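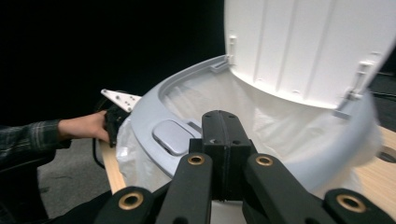 Last October our Juvex arm stopped in the middle of opening a lid, and it did not want to start again. The reason was a thin strip of plastic bag which had gone into the joint of one finger. After this I became more careful with bags, also when I work with the hand-held grippers. Look how the bag hangs over the rim on the left and lies in folds there. The gray pad at the front of the rim is free, and this is the part the fingers should go to. The links of the gripper move close to it, and a loose fold can easily go between them.

Before you begin

Fold the extra plastic down and fix it with tape, under the height where the fingers close. Try the lid by hand, two or three times. If it opens with a spring, keep your face away from above it. Then look at the cables. With a gripper in each hand you have one cable at the left and one at the right, and it is easy to forget the second one when you turn -- I pulled mine off the connector in this way. Leave a loop that is long enough.
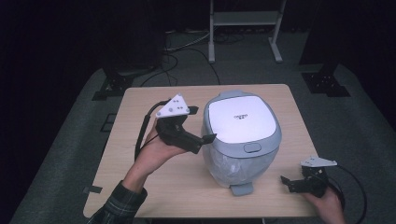
If plastic gets caught

Do not pull it! On the motor arm, press the stop first, switch off the power and wait 90 seconds. The manual of Juvex asks for this, and I did not do it the first time. My thumb was blue for 7 days. Then turn the joint back slowly by hand and take the plastic out with blunt tweezers. A small piece which stays inside will stop the arm again the next day.

Afterwards, open the fingers over the bare table and check the edges under good light. A pale scuff like the one low on the left finger should be felt with a fingertip. If it is rough, it can catch a bag. Wipe the small specks from the wood too, and put any crumpled plastic farther away than the fingers can reach.

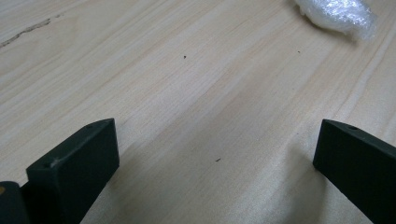
What to keep in the drawer

Blunt tweezers, paper tape, a soft brush and a dry cloth. I buy the tape from Drudham -- it comes off without leaving glue.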